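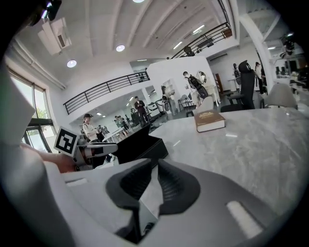

Skurex Hand Gripper Pair, reviewed
Posted October 2019

We bought the Skurex pair to record table tasks for our arm. You hold one gripper in each hand, do the job yourself, and the arm learns from the recordings. Before this we drove the arm by remote control with a Brestach joystick set, and I'll compare the two where it makes sense.

Setup took 11 minutes the first time, most of it spent on calibration. The software walks you through it and the steps are in the right order. The printed manual is thin and skips the part on pairing the left and right units. I found that on the Skurex support page.

Our first task was putting a book into an open box. It sounds easy, but a closed hardcover lying flat gives the fingers very little to hold. You have to slide it to the table edge, or steady it with one gripper and lift with the other. I recorded 50 runs and threw out 3 where the book slipped.
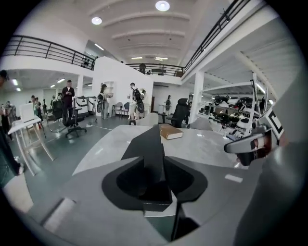
With the Brestach joysticks, a day's work gave us far fewer usable runs, and the motion was jerky. Holding the grippers, I move at close to normal speed and the recordings look smooth when played back. The trade is that you can make moves the arm can't reach. The software flags some of these after you save, but I would like a warning while recording.

Comfort is fair. My wrists were tired by the end of the first session. The trigger is stiff and the handle is too thick for small hands. A coworker switched back to the joysticks for that reason.

Tracking was good as long as I kept my arms apart. When one hand crossed over the other, the position sometimes jumped and I had to redo the run.

The price was $380 for the pair from Awad, shipped from their Skuredthorpe warehouse. Spare finger pads are sold separately.

I would buy it again for two-handed table work. If your arm has a short reach, keep the joysticks too.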